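This site uses cookies to remember your basket. OK | Read more

Bramemell Wool Mattress Topper

Print this page | E-mail to a friend

I've wanted to carry a proper wool topper in the shop for years, and the Bramemell is the first one I've liked enough to keep at home as well! It's a quilted pad, more than 2 inches thick when new, filled with washed wool and covered in plain cotton. It goes on top of your mattress and under the fitted sheet, held down by a wide elastic strap at each corner.

Wool is lovely stuff to sleep on. It's warm in January without being stuffy, it takes up damp and lets it go again, and it has a soft give that takes the hardness off a firm mattress (it won't rescue one with a dip in the middle, sorry). Dougal Gillies quilts them at his workroom in Prusterach, and you can see the care in the stitching, especially along the side panels.
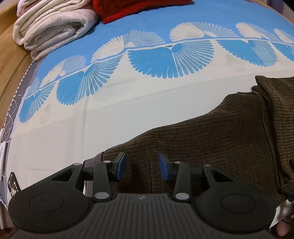
On the bed, Kirkham

Sizes are twin, full, queen and king. The straps stretch over mattresses up to 23 inches deep, so even the very tall pillow-top kind should be fine. If yours is an odd size, write to Fares at the shop with the length and width and he'll work out a price with Dougal.

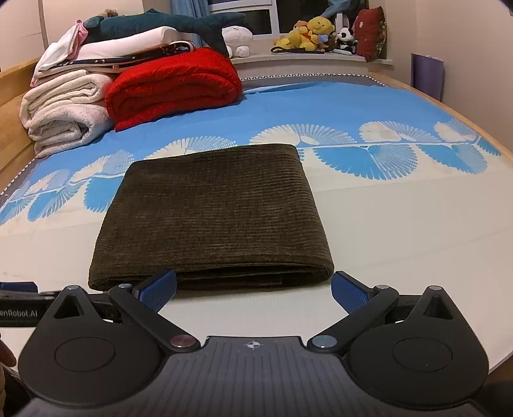 The wool does settle over the first few weeks, mostly where you lie, and turning the topper head to foot once a month evens it out nicely. Shake it by the corners before it goes back on. A bit of extra weight on top won't hurt it, so pile on whatever blankets you like. Something thick and ribbed, like the dark olive-brown one folded up on the sheet, can stay on the bed all day. Just pull everything back for 10 minutes in the morning and let the wool breathe before you make the bed.

Care: air outdoors on a dry, breezy day. Dab spills with cool water and a drop of wool soap. Please don't machine wash or tumble dry it, the filling will felt and you'll end up with a very expensive rug. Sorcha Kinnear has been sleeping on one of the early ones and swears by a cotton protector over the top, which can go in the wash as often as you please.
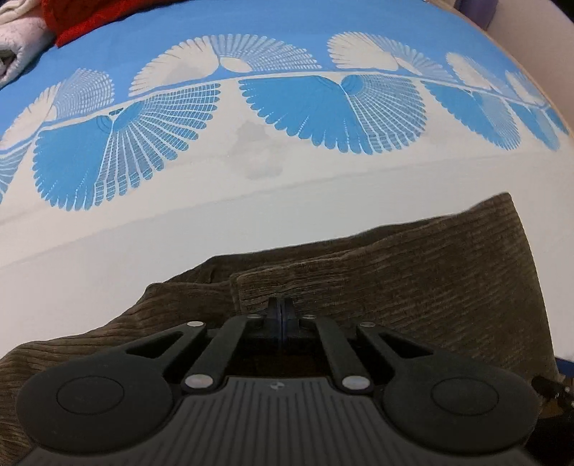 Brown corduroy cushion on a blue and white duvet

Toppers come rolled in a cotton bag with a handle. Unroll yours as soon as it arrives and give it a night flat before you put the sheet on. There may be a faint sheepy smell at first (I rather like it!) and an open window takes care of that.

Queen and king are in stock now. Twin and full are back on Dougal's table, and you can leave your e-mail at the counter or on the order form to hear when they're in.

Page updated 7/29/19

Print this page | E-mail to a friend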